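Home | Stories | Archive | Submit
August, by Ebbe Fagerlund
We use cookies to improve your visit. Accept | Settings

THE ORHAM INVENTORY

The Office of Records at Vonden required that every article from the Orham exchange be entered before 21 hours. Inspector Pešek had entered 400. One board remained, and it had no number. 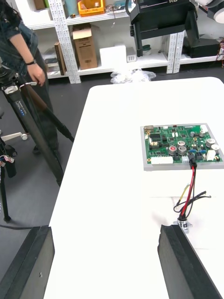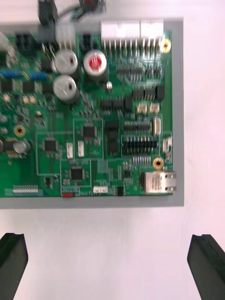 Pešek read the regulation again. An article without a number was to be described by its most distinct feature and signed for. He considered the chips and the pins, and at length wrote: "Circuit board, green, one capacitor marked in red." The clerk from Pridia objected that red was reserved for closed matters. Pešek signed regardless, and asked that the lamps be left on.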